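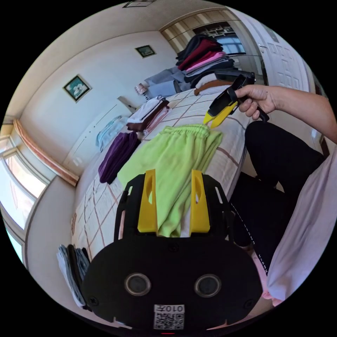
Voltano wants $800 for its Plurgate kit: a pair of hand-held grippers, plus a software plan that sends your recordings to be turned into robot training data. The pitch is that anyone can teach laundry folding from a bedroom. Maybe. We'd like to see a robot do it first.

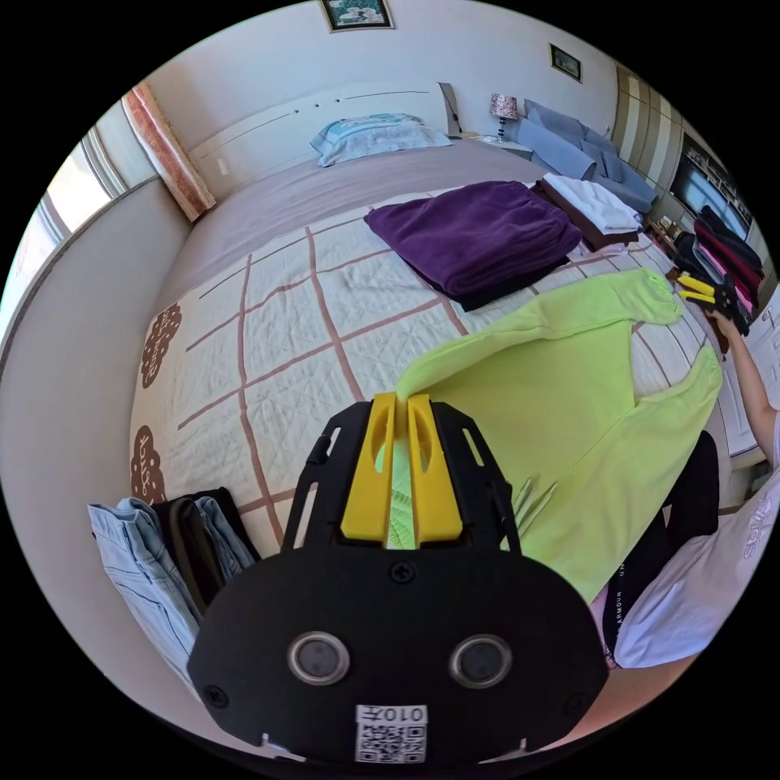 The sales page promises 40 usable clips an hour, with no word on who decides what's usable - or what happens to the rejects. Soft clothes on a soft bed are a tough test for two-finger tools, and the brochure skips that too. Nostia rents a similar pair for $67 a month. Try that before you buy.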